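Usage & Word Choice > Near-synonyms

Thread: "thrifty" vs. "frugal" vs. "cheap" in a glossary

hedgerow_kv
I maintain the style glossary for the Plestum documentation set. We have 67 entries for pairs or groups of words that writers treat as interchangeable. The one that keeps getting reopened is thrifty / frugal. The current text reads:

"Frugal describes a habit of using little. Thrifty describes skill in managing what one has. Cheap, of a person, is a criticism."

A reviewer wants frugal and thrifty merged into one entry on the grounds that every dictionary on our shelf defines each by the other. I would keep them apart. Opinions, preferably with usage evidence.

marl_and_clay
Merge them. A circular definition is the lexicographer telling you the overlap is large. In my own reading file I have 13 citations for thrifty applied to a person, and in all but 2 of them frugal could be substituted with no change in sense. The 2 exceptions were both about shopping, where thrifty has picked up an association with secondhand stores.

hedgerow_kv
Substitution is a weak test. "Big" and "large" pass it in most sentences and still part ways in "big sister." What happens with nouns other than people? "A frugal meal" is ordinary. "A thrifty meal" is possible, but I read it as a meal that cost little for what it was, and a frugal meal as a small or plain one.

ostler9
Agree with the OP on meals. Frugal attaches to the amount consumed. Thrifty attaches to the management of money or supplies. Somebody with no money at all can live frugally by necessity. I would hesitate to call that person thrifty unless there was some planning involved.
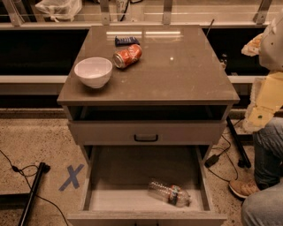
Photo: ostler9 / Hiltano member uploads

Back to the entry. I would add one line on the nouns. Thrift is in everyday use, frugality is more formal, and frugalness is rare enough to leave out. Writers often pick the adjective because of which noun they need two sentences later.

marl_and_clay
That last point is about register, and it supports merging. One entry, both words, a note on formality.

tandem_quote
Neither of you has mentioned the agricultural sense. A thrifty plant or animal is one that is growing vigorously. It is old but still current in livestock writing, and "unthrifty" is a standard description of a calf that is not gaining weight. Frugal has nothing comparable. If the glossary is used by anyone writing about farming, a merged entry would be wrong.

marl_and_clay
Fair for farming. Is Plestum used by anyone writing about farming?

hedgerow_kv
Yes. The Traltel manuals cover feed scheduling and go through the same glossary. I had missed that sense entirely. I checked and "thrifty" appears in 3 of them, always of animals.

marl_and_clay
Then I withdraw the merge for your case. I still hold that for people the two are the same word in practice, and the "skill" wording in your entry overstates it. A reader will take it as a rule and start correcting sentences that were fine.

ostler9
"Suggests" in place of "describes" would cover that.

kettlebrook
Different objection. Nothing in the entry says how cheap relates to stingy or miserly. The Zelenák usage notes we work from treat cheap as unwillingness to spend when spending is expected (tips, gifts, a round of drinks), and stingy as unwillingness to give. Someone can be cheap about their own shoes. "Stingy about his own shoes" sounds off to me.

tandem_quote
It sounds fine to me. "Stingy with" is the usual construction, and "stingy with himself" is attested.

kettlebrook
Attested, but marked. The reflexive is needed precisely since the default recipient is someone else.

hedgerow_kv
I am leaving stingy for its own entry. Revised draft:

"Frugal suggests using or spending little. Thrifty suggests careful management of money or supplies; the two overlap when applied to people. Of livestock and plants, thrifty means growing well. Cheap, of a person, is a criticism."

It goes to the reviewer in February. Corrections before then, please.

marl_and_clay
"Healthy and growing well." A calf can put on weight and still look poor.

hedgerow_kv
Changed.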